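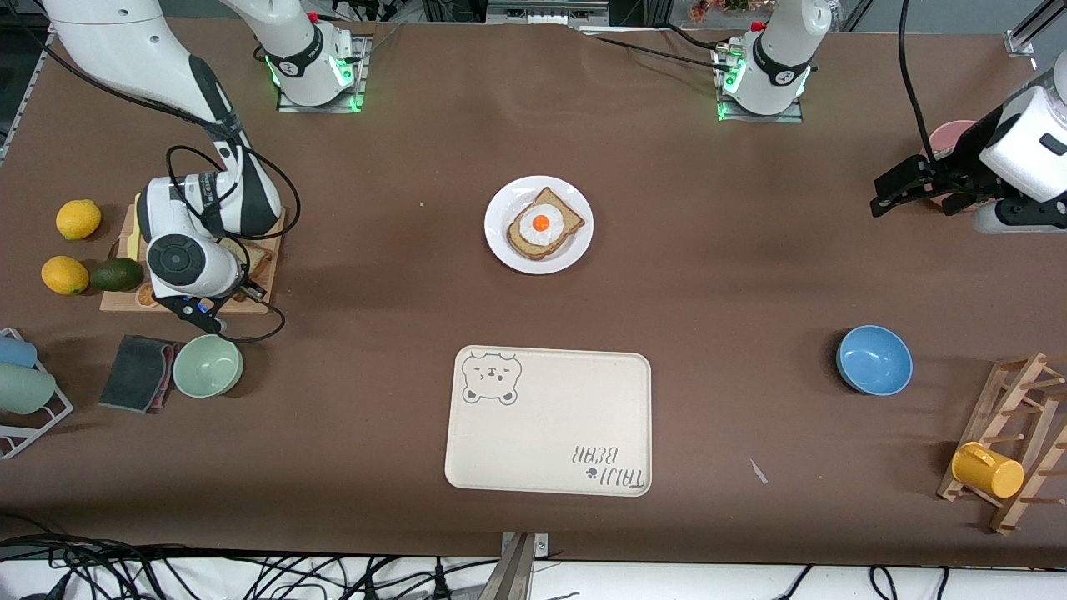
The call came in at 2 a.m. and Isauro Huerta let it ring out. "I figured it was the building alarm again," he says. It was Martim Leitão, still at the bench, calling to say the left arm had moved by itself with his hand in the way.

No one was hurt. Bruised knuckle, a mug knocked over. But the whole breakfast project at Dustbridge stopped that night and didn't start up again for 7 days.

Huerta runs the two-arm bench there. We talked on a bad line, him eating lunch, me typing, so some of this is stitched together. The job they'd set themselves is plain enough. Bread, board, plate, egg on top, put things back. The arms share one table and one controller, a box they call Lobo. The planning software is Tumby, written in house.

What went wrong was a pause that wasn't a pause.

"You hit pause, both arms stop. Fine. That's what everybody saw, every day," Huerta says. "What Tumby really did was stop sending. Lobo still had moves sitting in its queue." Usually one or two, too small to notice. That night the network was slow and the queue had filled up. Leitão paused, saw both arms go still, reached in to straighten the bread. Then the left arm finished what it had been told to do.

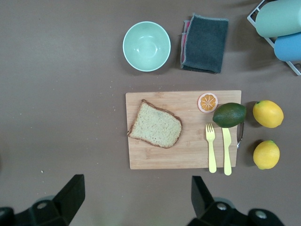

Leitão, who came on the line for the second half, is harder on himself than Huerta is. "I know the rule. Hands in, power off. I'd been doing it with pause for weeks becuase power off means homing both arms again, and that's slow." How slow? Long enough to be annoying, he says. Long enough that you cheat.

Was there a light or anything? There was. Green ring at the foot of each arm. Green meant powered and no fault, and both of those were true. "So green told me nothing about whether it was going to move," Leitão says. "I'd been reading it as OK."

The fix took an afternoon. Finding it took the rest of the week. They pulled the logs, then ran the same slow network on purpose with the table cleared and people standing well back. They got the late move again on the second try. Now pause flushes the queue and Lobo has to confirm it's empty before the screen says paused. If no answer comes in 500 milliseconds it cuts motor power and you home the arms, like it or not.

Huerta also had the Zakutel stop button moved. It had been on the far side of the bench. "You'd have to reach across the arms to get to it. I signed off on that layout, thats on me."

I asked if they trust pause now. Leitão laughed. He powers off. Huerta says he checked the February logs after we'd set up this call, and the homing count is way up, which he's happy about, even if the toast gets made slower.

They still haven't settled what to do about the light. Leitão wants a different color for moves pending. Huerta wants it off the arm and up at eye level. That argument was still going when I hung up.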